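4. Daylight and the naming of surface colour

In the previous section we treated the colour of a surface as a fixed property, which can be read from the sample card of the maker. For the reading rooms in Prirenitz and Bunov this was enough, as both rooms face north and the light changes slowly. It is not enough for rooms with direct sun. People then give two names to one material, and they are often sure that two materials were used.

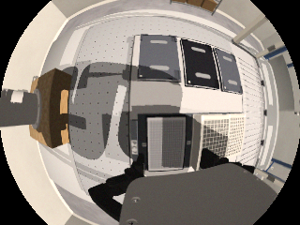
Stuart Cropper

The question has a long history in paint and furniture work, but most of the older studies used small flat chips under a lamp. Brunner asked her participants to name the colour of a whole desk, and found that they named the top first and used this name for all other sides, even when the sides looked clearly different to them. We repeated this task in February with 22 participants. Each person sat for 17 minutes in the room before the first question, so that the eyes could adapt. The answers were written down in the participant's own words and were sorted later by two readers.

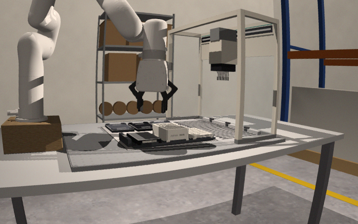 Wood tones gave the most difficulty in the sorting. A white wall in shadow is still called white by nearly everyone, but a brown board in shadow may be called walnut, dark oak or simply "the other wood". The reason is partly in the language, because we have many everyday names for brown and few for white. The direction of the light also matters. In Figure 4 the wood-grain block at the left end of the table has its top partly in the sun, while the grain on the front face is a darker brown, and a reader who must choose one name for the block has to decide which face will count. Our participants met the same problem with the shelves at Aladier, where the sun came in low over the upper boards.

We therefore kept two entries for each wooden object, one for the lit side and one for the side in shade — this doubled the work of the readers, but it removed most of their disagreements. The lamps in the room were set to 4000 K and were not changed between participants. Objects with a glossy finish were left out and are discussed in the next section.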